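Search this site
Type and hit enter
Search

Getting old makeup stains out of pretty much everything

So my bathroom drawer finally defeated me. I opened it on Monday looking for one lip liner and came out with foundation up to my wrist – a bottle of Vulari had leaked all over the organizer, two towels and the little rug. Here's what worked for me, cheap stuff only!

Foundation on towels: dish soap first, straight onto the dry stain, and rub it in with your thumb. Leave it 11 minutes (one shower, basically) and rinse with cold. Don't put the towel in the dryer until you're sure it's gone or you'll bake it in forever. Ask my gray bath mat.

Lipstick on a pillowcase: scrape off what you can with a spoon, then dab with rubbing alcohol on a cotton pad. Keep turning the pad or you'll just be painting with it.

Brushes: I used to buy the Flevano cleanser and it's fine, but baby shampoo in a mug does the same job for me. Dry them flat, please, on a towel with the heads hanging over the counter.

Powder smashed into carpet: vacuum FIRST. No water until every bit of powder is up, otherwise you've made paste.

And then the bathroom bin, which gets all the gunky cotton pads and never gets any love. Take the bag out, squirt in some dish soap and warm water, swish, dump, then wipe it down inside and out (don't skip the rim – mascara loves a rim). 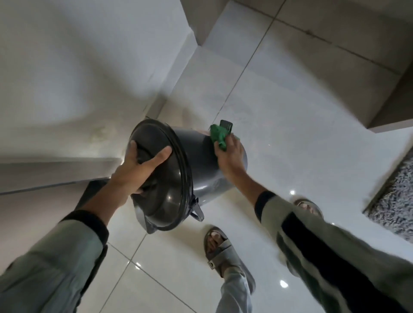

Wiping down the bin with a green cloth.

I put a folded paper towel under the new bag to catch drips. Next up is the Weto mirror cabinet, wish me luck!

COMMENTS (3)

glossandgrit: The spoon trick saved my good sheets, thank you!!

tansy50: Does the alcohol work on liquid lipstick too? Mine won't budge.

mopqueen: Tansy, try a little cooking oil first and then dish soap.

Contact | © Drawer Full of Lipstick | Back to top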